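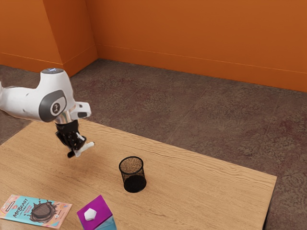 The Quote from Gemarar

Ildikó Szűcs had the quote open in one window and the simulation in the other. The quote said the arm, the gripper, the controller and two days of training. It did not say the table. She wrote "table?" on the pad beside her keyboard and underlined it.

"They never include the table," Relu said. He had pulled a chair over from the packing desk and was eating a mandarin.

"It's got a table in there."

"That's the render. They can draw whatever they like."

She looked at the render. Light wood, orange walls, a mesh wastebasket standing in the middle. The warehouse at Kikumstead had grey walls and a concrete slope toward the drain, and the benches were steel. She had asked Gemarar for a simulation of small mixed goods going into a bin, and they had put in a milk or juice carton and something with MRBEAST printed across it.

"Is that chocolate?" said Relu.

"I think so. Or a booklet about chocolate."

"We don't sell either."

"It's to show it can handle different shapes."

She ran it again from the start. The gripper hung over the bare part of the table with its fingers a little open, and the basket was empty. Then the clip loaded the rest and she stopped it, having seen the rest four times that morning.

The budget had $900 left in the line called Sundries and a good deal more in the line called Plant, and the Plant money had to be committed before the end of April or it went back to head office. Dezső Vörös had explained this to her in his first week as regional manager and again in his second. He favoured leasing. A lease over 48 months kept the arm off the books, he said, and if it broke it was Gemarar's problem.

"It's our problem if it breaks," Relu said. "We're the ones standing next to it with a full pallet."

"That's what I told him."

"What'd he say?"

"He said to put it in the risk column."

She had a risk column. It had 5 entries: floor not level, power on the wrong wall, no spare gripper fingers in the quote, no one trained on night shift, Relu. She had taken Relu out before she sent it to Dezső and put him back in her own copy.

"What do the fingers cost?" he asked.

"It doesn't say. They've got white pads on them. Wagner reckons the pads wear first."

Wagner Damasceno ran the other site, at Collet, and had bought his arm two years ago. She had rung him before lunch. He told her to get 7 sets of pads up front and to make them write the delivery time into the contract, and then he talked for a long while about cartons. Tall ones tipped. He had ended up paying a local welder to make a tray with a lip, and he'd send her the drawing if he could find it.

She added the tray below the table. Then pads. Then the welder, with a question mark and no figure.

"You're going to buy it, aren't you," said Relu.

"I'm going to ask them for a second quote — one with everything in it."

"And then you're going to buy it."

"If it fits in Plant."

He put the mandarin peel in his pocket and wheeled the chair back to the packing desk. Ildikó started the email. She asked for the price of the table, or the bolt pattern if they would have to use their own bench. She asked for pads and fingers as separate lines. She asked whether the next simulation could use the goods on the attached list, and then she went down to aisle two to measure the bench, because the list needed a height.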